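July, bench notes, Utach trial kit (the "kitchen skills" one)

Utach has sent us the trial license for their kitchen package, which runs on our own arm and claims up to 115 ready-made skills. Dindo counted the list in the manual and got 2 pages of skills and 11 of licensing terms. Fee after the trial is 498 a month. Seren wants a yes or no from me before she signs anything, so I'm writing this down as I go.

Picked the egg job because the sales sheet leads with it. Egg and cooker on the gray top, cooker to the left, egg out to the right with a decent gap. Setup wizard wants a view of the bench before it will let you choose a skill. 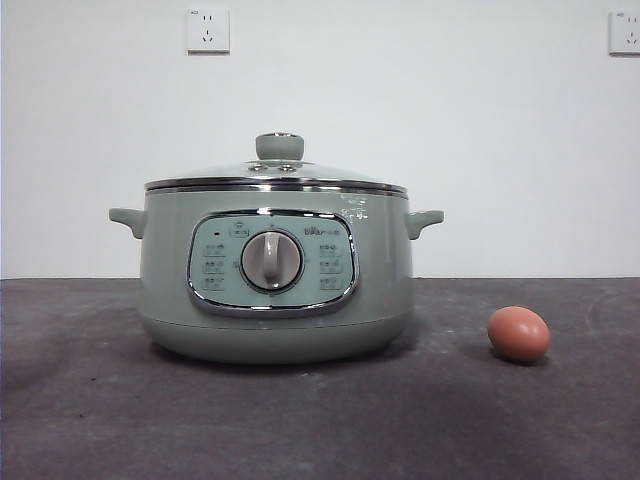
Bench view, Bear cooker and one brown egg.

Wizard asked me to name the cooker. I typed "pot". It suggested "Pot 1", which shows ambition.

Lid handling is a separate add-on, quoted to Rhun over the phone at 2,000, one-time. I asked whether the egg skill is any use without it and got a link to the egg skill. Dial turning is included in the base price. So we can set the cooking mode all day on a closed pot.

Second bench view is for teaching the cooker model: lid on, dial grip upright, panel square to the camera, no egg. Manual says to keep shiny trim out of the reference view. Good luck with that, it's chrome round the lid and chrome round the panel. Left it as is.

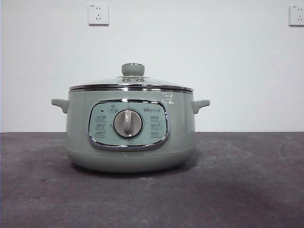 Cooker by itself for the reference view. Dial ridge vertical.

Iestyn thinks we should compare with Standero before deciding. Standero's quote is still "being prepared", same as in spring.

Wrist view next. I like this part of the package, grudgingly. The live feed is soft but you can judge the gap between the fingers without crouching at the bench, and the overlay can be switched off (Settings, then Display, then Display again).
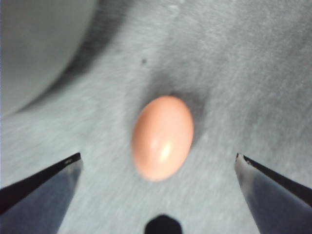
Wrist camera, fingers open, egg not touched yet. Glare lower right on the shell.

To do: ask Utach what grip force default they ship for eggs, the manual gives it as "gentle". Buy more eggs. Prys to check if the trial clock stops when their server is down.

Leaning no at 498 with the lid extra. Would reconsider if the lid came with it.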